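Urbridge Robotics Club: Recording the Box-Clearing Task

Members record the box-clearing task at home and submit the files for the February round. You need one desk, one open cardboard box, and two hand grippers from the club kit.

1. Setup
Put the box in the center of the desk with the flaps folded out. Fill it with mixed soft and light items. Leave the rest of the desk as it is; lamps, cups and cables are fine outside the reach area. Check that both pads on each gripper are seated before you start.
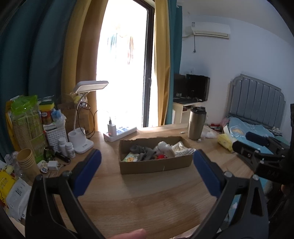
Box at desk center, filled with a cloth, a packet and other soft items.

2. Recording
Start each run with the fingers open above the box. Pick one item, lift it clear of the rim, set it down beside the box, and return to the start position. A run lasts 15 seconds at most. If an item slips, keep recording and mark the run "S" in the Brutero log sheet.

Bags of small parts need a slower close. Grip the bag across its middle, with the contents between the pads, and stop closing when the bag no longer shifts.
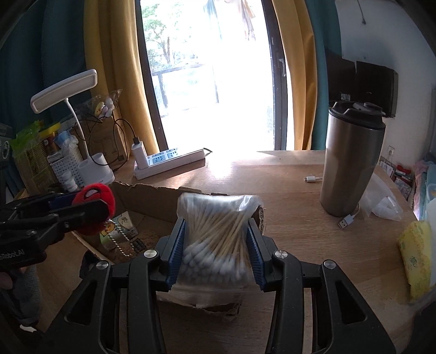
Do not squeeze past that point. Thin plastic creases under the pads and the bag rotates on the way up. If it swings, hold still above the box for 2 seconds before moving sideways.

3. Upload
Name files by desk and run number, for example bolier-424. Numbers stop at 1,000; after that, start a new desk name. Runs with no log entry are rejected by the checker.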